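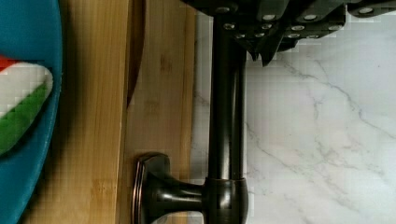
The gripper's two black fingertips, just beside a bronze bar handle.

7 Jul 2022 – Wavix has started selling its kitchen gripper kit to anybody who wants one, and I got to spend a morning with it at the Stundport workshop. I've been bugging them about this since March, so yes, I was pretty excited!

The kit is called Histach and it costs 3,329 for the whole thing (gripper, wrist camera, mounting plate, and a bag of spare screws that I'm sure I'd lose in a week). It's made for small labs and serious hobbyists who want an arm to deal with doors, drawers and the stuff on a counter. Jenő Bozsik, who runs sales, told me they've built 30 so far and 17 are already spoken for.

What I liked most was the pointed fingertips – they look a bit mean, but they're narrow enough to get in behind a bar handle, and you can swap them without taking the whole gripper apart. What I didn't like was the manual. Etelka Borbély is rewriting it now and promised me the new one will have drawings.

There's also a cheaper version coming for 2,000, minus the camera. Orders go through Hladun, and shipping is extra.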